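In November I moved to Grelia, and my biggest problem is still the fruit. The market closes at 3, and I always arrive too late for the good pears.

My neighbour told me to buy hard ones and wait. I tried it - four days near the window, then they were soft on one side only. I paid 300 for that bag, so I ate them anyway.

Now I keep fruit in a green tray and look at it each morning.

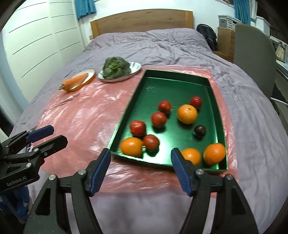 Admasu wrote to me that pears should ripen in a paper bag, away from the sun. I will try this next.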